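Two months with the Sallow hand-held gripper

I promised a proper write-up of the Sallow once I'd lived with it for a while, and a fair few of you have written to ask where it had got to, so thank you for your patience. 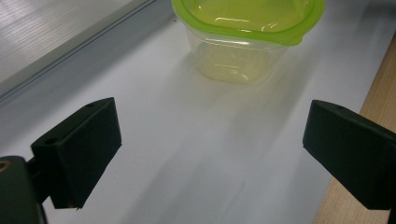
For anyone who missed my earlier ramblings, the Sallow is a hand-held gripper kit sold by a small firm called Kohlhase. You hold it, you squeeze the trigger, the fingers close, and a camera records the whole business from just behind them. The recordings are then used to teach a robot arm to do the same job. I first came across one in February, at a little open day where Ottmar Rothe let me have a go for far longer than was polite, and I went home and talked about it until my family asked me to stop.

The kit comes in a padded case, with the fingers already fitted and two spare pairs tucked into the lid. There's a printed booklet too, a real paper one, which pleased me more than it should have. I had it on the kitchen worktop and recording within the hour, and most of that hour went on a cable I had plugged into the wrong end of the hub. The booklet does warn you about this on its second page. I had skipped its second page.

In the hand it's nicely balanced, though you do notice the weight after a bit. Kohlhase suggest a break after 30 minutes and I'd say listen to them — I ignored it on my first weekend, and spent the Monday opening jars with my left hand. The trigger is light and smooth, and it lets you close the fingers very gradually, so you can creep up on something soft without crushing it. Timo Petersen, who has much bigger hands than mine, found the grip a bit short and ended up with his little finger tucked underneath. If you take a large glove, try one before you buy.

I've mostly been using it for kitchen things, food tubs above all. They are a good test, being light and smooth and very willing to skid away from you if you come in crooked. A small tub with a bright lime-green lid and a clear body has become my favourite, partly because it's easy to spot in the recordings when I'm scrolling through late at night with a cup of tea. The clear part is more of a worry. See-through plastic on a white table is hard for a camera at the best of times, with the shine and the shadows, and I had quite expected the tracking software to throw up its hands. It coped better than I'd feared, as long as I didn't rush the approach. Opening the fingers nice and wide and coming in slowly from a little way back made far more difference than any of the settings I fiddled with.

The black fingers are good, plain, sensible things. They have a dull, slightly rough finish, so you don't get much glare coming back off them, and they're simple to swap over. I do wish the screws were a more ordinary size. I dropped one behind the cooker in my first week and I'm fairly sure it lives there now.

Now for the software, which is called Tumeter and which I have mixed feelings about. Recording is lovely: one button, a little chirp, away you go. Sorting through your recordings afterwards is much less lovely. Everything lands in one long list, and once you have nearly 1000 clips in there it becomes a proper trudge to find the one where you knocked the tub on the floor and want to get rid of it. You can tag them, but only singly. I wrote to support about this and got a very kind reply from Muchen Meng, who told me that tagging in batches was on their list and sent me a small workaround in the meantime. It involves renaming folders by hand and is a bit of a faff, but it does work.

The battery gets me through an afternoon. Charging is slow, so I put it on overnight, next to my phone.

As for the price, it's a lot of money for something you use to pick up tubs, and I won't pretend otherwise. If you only want to see whether this sort of thing suits you, Kohlhase will hire you one by the week, and I'd start there. Pascal Steinbach did just that, sent it back at the end, and then bought one a fortnight later.

I'm keeping mine. Next on my list is the cutlery drawer, which I've been putting off, and after that I'd like to try some softer fingers if I can find a set that fits the mount. If any of you have had luck with those, do leave me a comment, and let me know what you paid for them.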